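Dried flower table, notebook
May, started 9:40 a.m.

Picked up where the last entry stopped. Two boxes came over from Povora, one of coneflowers and one of mixed filler (grass, small roses, greenery). The Povora box was packed tighter than the last one and several heads had lost petals in the bottom. Set those aside for the shadow-box work, no point trying to glue them.

Humidity in the room was 51 when I opened up. Left the window shut. Grass goes limp above that and drops seed when it dries again, so I cut the grass first and hung the rest of it on the rail.

Stem lengths for the small vase: cut the first coneflower at 18 cm, second one a little longer so that it sits higher. On the last arrangement both heads were at the same height and it looked like a pair of headlights. The lighter head goes in the middle, the crimson one to the right and a bit behind, grass up over both. Kept the roses out. Tried them in the same vase twice and they disappear under the coneflowers, so they are staying as a separate bunch with the greenery and the tiny white flowers.

Bundled the stems before putting them in. Bresero tape holds well but leaves a mark on anything pale. Switched back to raffia for the ones that show. 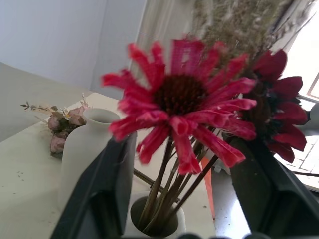

Read the stem notes out at the bench, and Sutcliffe wrote back in the margin that the grass should go in last, after the heads, or it gets crushed every time a stem is turned. Also that the dyed heads ought to stay away from direct sun, the Ivov batch faded on the window side within a month. Fair on both. I will redo the order on the next one and time it.

Vases: the matte white bottle shape has too narrow a neck for a bundle this thick. Good for one or two stems of grass and that's it. Order more of the small round-mouthed ones if Ivov still has them. Stock sheet says 822 of the bottle shape left out of 1,000, which tells you how often we reach for them.

Table needs a wipe before the next batch, bits of leaf everywhere by noon. Use the dry brush, a damp cloth smears the dye.

To do:
Reseal the Povora box
Test hairspray on one rose, let it sit overnight
Make a second bunch of roses, shorter, more greenery
Check whether the red dye rubs off on the white glaze

Stopped at 3:15 p.m. Humidity gauge still needs a new battery.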